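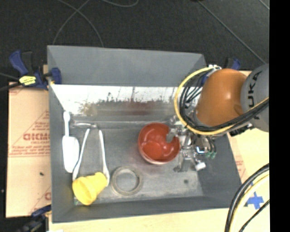
세르지우 아마랄(Sérgio Amaral)은 약속 시간보다 일찍 와 있었다. 커피는 벌써 반쯤 비웠고. 녹음기 켜기도 전에 말부터 시작했다.

"빵은 기다리는 일이에요. 그런데 다들 기다리는 걸 못해."

코스텐덴(Kostenden) 골목에서 호밀빵만 구운 지 30년. 메뉴는 4가지. 늘릴 생각 없냐고 물으니 손부터 내젓는다. "한 번 늘려봤죠. 7월에. 무화과 넣은 거. 나는 좋았는데 손님들이 안 사. 식구들끼리 일주일을 먹었어요."

발효종 얘기로 넘어가니 목소리가 커졌다. 하루 두 번 밥을 주고, 여름엔 물을 조금 줄인다고. 비율은? "그건 손이 알아요. 저울도 쓰긴 쓰는데, 비 오는 날엔 안 맞아." 받아적다가 한 줄 놓쳤다. 다시 물었더니 조금 다르게 대답함. 둘 다 맞는 말이란다.

옆 테이블에서 듣고있던 크고모초 레코타(Kgomotso Lekota)가 끼어들었다. 5년째 같이 새벽 반죽을 하는 동료. "이 사람 말 다 믿지 마세요. 소금은 매번 그램까지 재요." 둘이 한참 웃었다.

밀가루 값 얘기는 짧게. 작년에 두 번 올랐고, 빵값은 한 번 올렸다. 단골 몇이 안 오게 됬다고. "서운하죠. 근데 나도 그 돈이면 고민했을 거야."

요즘은 룬니스(Lurnness)에 있는 작은 제분소에서 호밀을 받는다. 입자가 굵고 색이 진하다. 처음 구운 건 가운데가 떡처럼 됐다고 한다. 굽는 온도를 낮추고 시간을 늘렸다. 식힌 뒤에도 하루는 안 자른다. "따뜻할 때 자르면 칼에 다 붙어요. 손님이 달라고 해도 안 줘."

쉬는 날엔 뭘 하냐고 물었다. 잔다고. 그리고 남의 집 빵을 사 먹는다고. 어디 빵인지는 끝까지 안 알려줬다. 레코타가 입모양으로 뭔가 말해줬는데 못 알아들음.

가게를 물려줄 사람은 있나. 잠깐 조용했다.

"크고모초가 하면 좋죠. 본인은 아직 대답을 안 했어요." 레코타는 못 들은 척 컵을 치우러 갔다.

오븐 볼 시간이라며 그도 일어섰다.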